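Velano Two-Arm Bench Kit
Builder's Guide, Section 4: Hands, Wrist Cameras and First Grip Check

Revised Aug 4, 2021. Prepared by Aldana Retamal and Pascual Huenchumán for the Covdale shared workshop.

Complete Section 3 before you start. Both arms must be bolted down, homed and able to hold position with the brakes released.

4.1 Fit the hands

1. Switch off the arm supply and wait 31 seconds for the controller to discharge.
2. Offer the hand up to the wrist flange. The index mark on the hand goes to the mark on the flange.
3. Start all the flange screws by hand, then tighten them in a cross pattern.
4. Plug in the hand cable. Leave enough slack for a full wrist turn in both directions.
5. Move each finger through its travel with two fingertips. It should swing freely and stop without a click.

CAUTION: Do not use threadlocker on the finger pivots. It creeps into the joint – we lost a knuckle on the first build that way.

4.2 Fit the wrist cameras

1. Clip the camera to its bracket with the lens facing the fingertips.
2. Route the lead along the forearm and tie it at each clip.
3. Open the Pluvley viewer and select the wrist view. Both fingertips should be in view when the hand is nearly closed.
4. If the hand cover hides a fingertip, loosen the bracket, tilt the camera and tighten again.

NOTE: Builders using the older Cáceres bracket need the short screws. The long ones touch the cover.

4.3 First grip check

1. Clear the floor on both sides of the table and keep the stop button within reach.
2. Set out a plate and a few light, soft items. Toy vegetables work well. Do not use glass.
3. Set the speed limit to 5 percent and the close time to 300 milliseconds.
4. Bring one hand over an item and close the fingers until the pad touches.
5. Raise the hand slowly and watch the wrist view. If the item slips, open the hand, lower the wrist a little and repeat.
6. Run the same check with the other hand.

CAUTION: Keep your own hands off the table while either arm is enabled.

Compare your views with these before going on to Section 5.

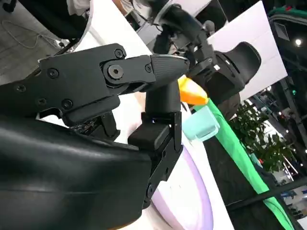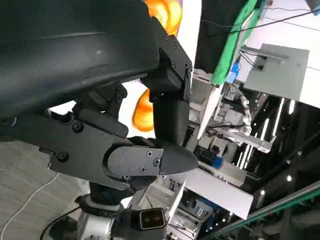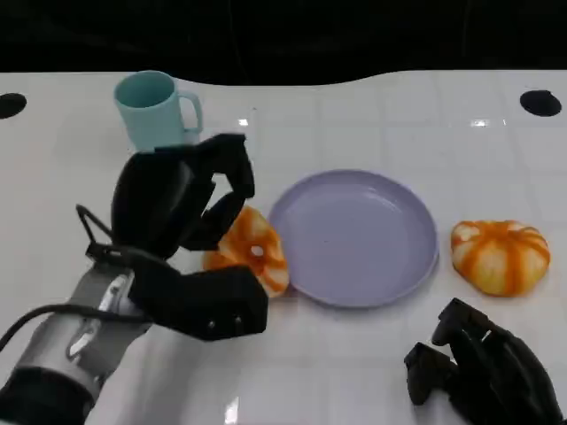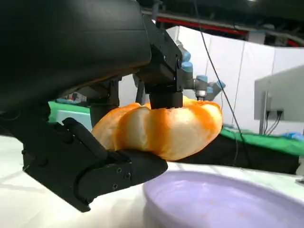 Figure 4. Black robot fingers in the wrist and head views; in the last view, the finger pad is against the orange-and-white item.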